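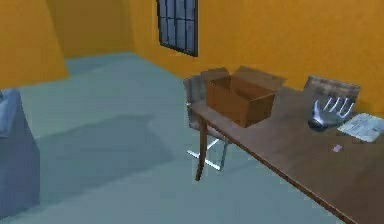 Eun-seong Cha to lead cast of Mellura feature "The Cledon Line"

Zallport Pictures has confirmed that Eun-seong Cha will play the lead role in The Cledon Line, a feature-length thriller to be distributed by Mellura. Principal photography begins in November and is scheduled to run for 38 shooting days.

Cha plays a railway signal engineer who is asked to give evidence at an inquiry into a collision on a rural branch line. The part was offered after two rounds of screen tests. It is her first leading role in an English-language production and her first film for Zallport.

Preparation for the role started in the spring. Cha has completed a five-week training course covering signal box operation, trackside safety and the reading of circuit diagrams. She will perform most of the technical sequences herself. A double will be used for two night scenes on the running line, in accordance with the insurer's conditions.

"The script has 56 pages of inquiry hearings, and the dialogue is close to the way engineers speak," said Cha. "I asked for the training early so that I could learn the terms before I learned the lines. I also sing in one scene, which was not in the first draft."

The song was written for the film and will be recorded live on set. No separate release is planned at present. Cha's previous recordings, made under her contract with Kwak Music, are not affected by the agreement with Zallport.

The production will use two main locations: a disused goods yard for the railway exteriors, and a studio stage for the inquiry room. Both are booked until the end of the schedule – additional days, if needed, will be taken at the studio only. Costume fittings are complete. Casting of the supporting roles continues, and further names will be issued separately.

Members of the public may apply to appear as extras in the station sequences. About 1000 places are available across all dates. Applicants must be aged 18 or over and able to attend from 6 a.m. Meals and travel within the local area are covered. Applications should be made through the Zallport website.

Mellura holds cinema and streaming rights in all territories. A release date has not been set.

Notes to editors

Interview requests for Eun-seong Cha should be sent to the Zallport press office. Set visits will be limited to five accredited outlets. Production stills will be supplied after the first week of filming and must carry the credit "Zallport Pictures / Mellura".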